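Notes from the Shared Table, September

Our breakfast group at Mamgate begins again this month, and I was asked to write some words for those who could not come to the planning evening. The hours are the same as before the summer, from 8 until 11. You can arrive when you like, but please come before ten if you wish to eat something warm.

The biggest change is the bread. For two years we bought it from the supermarket and everybody complained a little. Now the bakery Trajkovski, on the corner behind the tram stop, will keep for us four large loaves each time. They are made with rye and a small part of wheat, and they stay good until the next day. I have tasted the one with caraway and I can recommend it. Those who do not like caraway should tell Eugénie Gilbert, who makes the order and can still change it.

We also agreed that we will speak more about where the food comes from. The jams are mostly from our own members, and last year we had plum, quince and a very sour blackcurrant which I liked more than the others did. If you cook jam this autumn, please write on the jar the name of the fruit and the month.

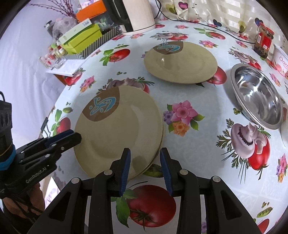
Plates and jar on the vegetable cloth.

The question of the porridge was discussed for a long time. One part of the group wants it cooked with milk, the other part with water. We decided to make it with water and to put warm milk on the side. It needs a slow fire and patience. My grandmother stirred always in the same direction, and I do it also, although I cannot say what it helps. For salt, one small spoon for the large pot is enough.

Those who come from the Ostel side should know that the small bridge is closed until the end of the month. The way around by the school takes 11 minutes on foot, perhaps less if you walk faster than I do. Bicycles can stand in the yard, please not in front of the cellar door.

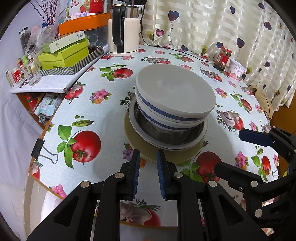
Washing up is the subject on which I received the most letters. In the spring we had a list on the wall, and then the list was lost, and after this the same few persons did everything. From now on each person washes what he or she has used, and one other thing. When you put the things together, please begin with the wide plates and finish with the small bowls, so that the white ones with the blue stripe come on top, over the steel bowl. Such a pile can be carried with two hands to the kitchen. The cloths for drying are in the second drawer, and who takes them home to wash should bring them back the next time.

Finally, the money. The contribution stays the same as in the spring, and you can put it in the tin near the coffee. Children do not pay. If the sum is difficult for you at the moment, come anyway and say nothing about it.

The recipe for the buckwheat pancakes, which many of you asked for, did not fit on this page. I will send it with the October letter.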